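Cell Technician, Earphone Packing Cell
Drelora, Prellodberg site
Posted 2020-08-06
Reference 1269

Drelora is hiring a technician to look after one robot cell at our Prellodberg site. The cell puts wired earphones into clear hinged cases. You would own it on first shift: startup, daily checks, changeovers, small repairs, and the log. You would not be on the general maintenance rota.

About the cell

It is a two-arm cell on a fixed table. One arm handles the earphones by the cable and the other handles the case. Cables swing and tangle, and most of the stops come from that. The arms themselves give little trouble. The work is mainly in the grippers, the teach points, the table and the lighting.

The cell was moved to its current spot in April. Since the move we have been setting the lowering heights again for each case type, and that job is still open. The new technician will finish it.

What you would do

Run the startup check and home both arms before the first batch.
Clean the gripper pads and replace them when they wear. Pads are changed at 3000 cycles whether they look worn or not.
Check the height and position of the earphones over the open case, and correct the teach points when they drift.
Wipe down the table and take scuffed cases out of the trial set.
Clear tangles by hand with the cell locked out.
Write down every stop in the log, with the cause if you know it and "unknown" if you don't.
Order spares from Dauda, our parts supplier, before the shelf runs out.

Positioning is the part that takes the longest to learn. The two earbuds rarely hang level, so the height is set from the lower one and the upper one is left to follow. With the case lying open, you want the cable coming down beside the hinge line before the arm moves across.
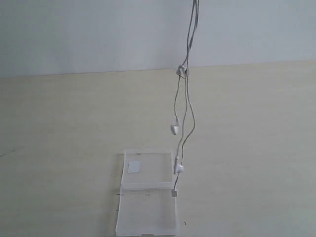 Skonum, on the same cell for second shift, would add that a new technician should expect to spend the first weeks on cable and very little else, and that anyone who has fished, sewn or wired a panel will pick it up faster than someone who has only programmed. The advice was to write the offsets on paper as well as in the controller, and to change one at a time.

What we need from you

At least 2 years of hands-on work with industrial robots, pick-and-place machines or similar equipment.
You can jog an arm safely, edit a taught point and restore a backup.
Basic electrical and pneumatic troubleshooting with a meter and a gauge.
Lockout training, or willingness to complete ours in your first week.
Good close vision, corrected is fine. You will be looking at thin white wire on a pale table for part of each shift.

Experience with cable or other soft parts is a plus. A degree is not required.

Hours and pay

Full time, first shift, with paid overtime when a changeover runs long. Pay depends on experience and is discussed at the first call. Safety shoes and tools are provided.

How to apply

Send a resume and a short note about a machine you kept running and what usually went wrong with it. Put reference 1269 on both. Applications can be handed in at the front desk, Building 77, or sent through the Drelora jobs page. Candidates we invite will spend half a shift at the cell before any offer is made, and that time is paid.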